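Cleaning Day for a Big Shared Workroom: Windows First, Then Everything Else
By Shahla Dehghan
Posted 16/05/2026

I love cleaning day. I really do! You walk in, the light is a bit gray, there are bits of stuff on every surface, and a few hours later the place feels twice as big. I've been doing the rooms at Hutent this way since last September, and the method below works for pretty much any room with large windows, a hard floor and too many small things in it.

What you need
Two or three soft cloths (old T-shirts are fine, with the buttons and labels cut off)
A bucket of warm water with a small squirt of dish soap
A dry cloth kept well away from the bucket
A soft brush for the frames
A trash bag, plus a box for things you aren't sure about
A broom or vacuum

Step 1. Do the windows
Start up high, while you still have energy. Open whatever panes open and brush the dust out of the corners of the frame before any water goes near it, or you'll be chasing gray paste along the ledge. Dark frames show every streak, so wipe them with a damp cloth and go straight over them with the dry one.

Frosted glass is wonderfully forgiving on streaks but it hangs on to grease, especially around the handle, where everyone puts their fingers. Give that part a second pass. On patterned or dotted glass, test a corner before you scrub (some patterns are printed on, and you don't want to find out the hard way). The clear band at the top is where it all pays off — suddenly there's sky in the room!

Fold your cloth into quarters and turn it to a fresh side every pane or so. Cloths with a ribbed edge are good here, as you can run the edge along the seam between glass and frame.

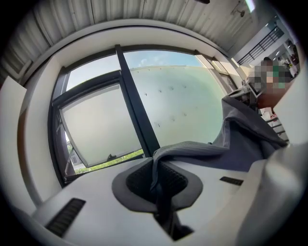
Step 2. Pick up the scraps
Now go after the little stuff. Torn packing paper, snips of fabric, curls of tape, that kind of thing. Do it before you sweep, and do it by hand. A strip of crumpled paper will happily ride along in front of a broom and then dive under the nearest cabinet.

Anything obviously trash goes in the bag. Anything you have to think about goes in the box, and you don't think about it until the end. Firouzeh Kermani got me into the box habit and it has saved me hours.

Step 3. Clear the desk, one side at a time
Slide everything to the left, wipe the right, slide it back, repeat. On a small desk this takes 5 minutes. Open the drawers too, and be brave.

Exposed brick behind a desk sheds a fine red dust, so go over it with the soft brush and leave the wet cloth out of it. Then wipe the desk once more.

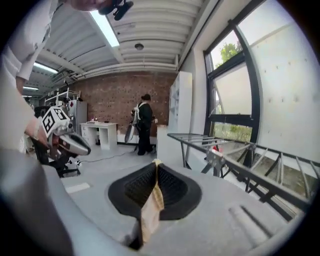 The brick wall, the white desk and the tall white cabinet beside it.

Step 4. Floor last
Roll the office chairs out of the way and check the wheels for hair and thread. Lift any cables as you go and lay them back along the same line. Sweep from the walls toward the door, then mop with clean water if the floor can take it.

Wash the cloths the same day, no fabric softener, and hang them up to dry.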